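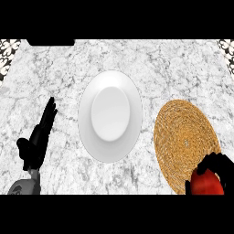

Im Berichtszeitraum bis 19. Juni 2025 untersuchte das Vorhaben Golix, ob zweihändige Systeme einfache Küchenarbeiten übernehmen können. Gegenstand von Arbeitspaket 2 ist das Umlegen von Obst auf einen Teller, vorerst ausschließlich in der Simulation. Die rechte Hand umfasst die rote Frucht von oben, der Teller in der Mitte der Arbeitsfläche ist noch leer. Von 2,147 Durchläufen wurden 1,018 ohne Beanstandung gewertet — für einen Einsatz im Haushalt reicht das nicht.

Die Auswertung bei Drirkon unterscheidet Greifen, Anheben und Ablegen. Gewertet wird auch die Haltung der Frucht neben dem Tellerrand. 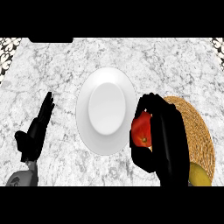

Weiteres Vorgehen

Bis Dezember sind bis zu 200 Versuche am realen Aufbau in Toramholm vorgesehen. Eine Mittelaufstockung wird nicht beantragt.

Kategorie: Förderprojekte / Servicerobotik

Weitere Berichte
Berisha: Abschlussbericht Regalpflege
Golix: Arbeitspaket 1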